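**Ningate Two-Arm Collection Cell**
Equipment page, Parketti Shared Laboratories
Page revised 11/5/20

The Ningate cell is an enclosed two-arm workstation for recording demonstrations of garment handling. It is available to research groups that need examples of folding, flattening and sorting for training a control policy, and to groups that wish to test a trained policy on the same hardware that produced the data. The cell is maintained by the Manipulation Section. Requests for its use are handled by Hedvika Trnka.

## Purpose

Cloth is difficult to model and difficult to reset. A learning system that is expected to fold a shirt must be shown the shirt in many starting conditions, including those in which an operator has let go of an edge, taken a poor grip, or turned part of the garment back on itself. The cell is arranged so that one operator can produce such examples at a steady pace, with the same lighting, work surface and arm placement from one session to the next.

Both arms stand at the front of the work surface, one on each side, and reach inward over the table. A garment can be held by two corners at once, which is the starting point for most of the flattening and folding routines in the standard task set.

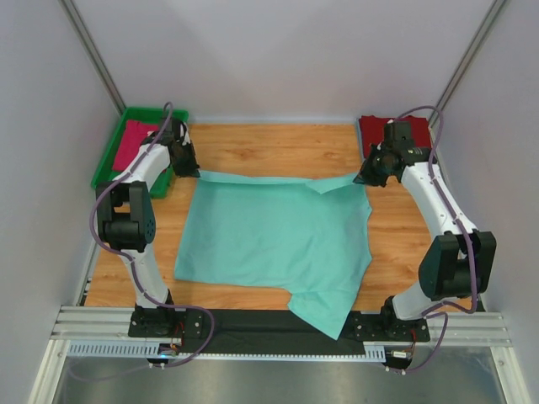 ## Main features

- **Work surface.** Wood, with a plain grain. The color is kept the same for all standard tasks. Groups that need a different background should bring their own cover sheet and record its use in the session notes.
- **Walls.** Pale panels at the back and on both sides. These limit changes in the background and keep passing staff out of the recordings.
- **Arms.** Two arms in mirrored positions, each fitted with a gripper. Either arm may be disabled in software for single-arm tasks.
- **Base.** The arms are mounted to a common front assembly on an aluminum extrusion. A slotted cable duct runs below it. Users may not drill, clamp or tape anything to this assembly.
- **Tray.** A green plastic tray may be set at the back left corner of the table. In the standard task set it serves as one of two put-down areas for folded items. The other is the bare wood at the back right.
- **Operator station.** A pair of hand-held leader arms on a separate bench, with a foot pedal to start, stop and discard an episode.

## The shirt task

The task most often requested is listed in the catalog as *Cukham Shirts*. The operator takes a T-shirt from the middle of the table, spreads it, folds it to a rectangle and moves it to a put-down area. Items folded earlier stay on the table while the next one is handled. This was a deliberate choice by Ebbe Nygård, who wrote the task sheet: a policy trained only on a clear table tends to disturb finished work when it is given a crowded one.

The shirt in the middle is not to be squared up by hand before recording begins. Flaps, creases and hanging corners are part of the starting condition. If a corner drops over the front edge during an episode, the operator should continue, and should discard the episode only when the fabric has caught on the arm or the base.
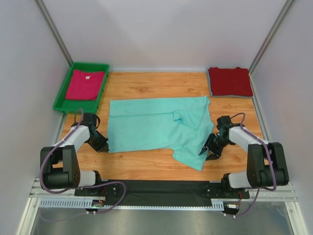
*Text by Anežka Kollár and Vratislav Šťastný, Manipulation Section. Technical review by Dionysis Xenos.*

Shirts of clearly different colors are preferred within one session. They make it easier for reviewers to follow each item, and they allow the labeling tool to separate the garment in hand from those already put down. Groups may supply their own garments, provided that these are clean, free of metal fasteners and entered in the garment log.

## Recorded data

Each episode is saved as a single folder containing:

1. joint positions and gripper openings for both arms;
2. operator commands from the leader arms;
3. video from the fixed camera and any additional cameras agreed on in advance;
4. a short text label, chosen from the task sheet;
5. the operator's outcome mark – complete, partial or discard.

Discarded episodes are kept for 30 days and then removed. Partial episodes are kept with the rest. Several groups have found them useful for training recovery behavior, and users are asked not to delete them.

The Cukham Shirts collection stood at 1731 reviewed episodes when this page was revised. Access is by written request, and the collection may not be passed on outside the requesting group.

## Booking conditions

The minimum booking is 200 episodes or one full working day, whichever is reached first. Bookings of 1000 episodes or more are scheduled in blocks, with a service check between blocks. Shorter visits can be arranged for groups that only wish to evaluate a policy.

All operators must complete the introductory session before their first booking. It covers the stop button, the pedal, the garment log and the correct way to reach into the cell. Hands must stay outside the walls while the arms are enabled. To adjust a garment, the operator pauses the episode, disables both arms, waits for the indicator on the operator station to change, and then reaches in.

The cell is closed each July for maintenance – gripper fingers are replaced, cables are inspected along their full length, and both arms are calibrated again. Data recorded before and after this period carry different calibration numbers and should not be merged without reading the calibration notes.

## Known limits

Thin synthetic fabrics slip from the standard fingers. A softer set, made by the Tamošiūnaitė workshop, can be fitted on request, but episodes recorded with it are stored as a separate series. Adult garments larger than a T-shirt do not spread fully on the table. Towels are acceptable. Bed linen is not.

The purple cables on the arms need free space above the wrists. Cameras added by visiting groups must be placed clear of them, and each placement must be approved before the arms are enabled.

## Contact

Booking and introductory sessions: Hedvika Trnka
Task sheets and labels: Ebbe Nygård
Calibration notes and faults: Dionysis Xenos

Faults should be reported on the same day, with the number of the last good episode.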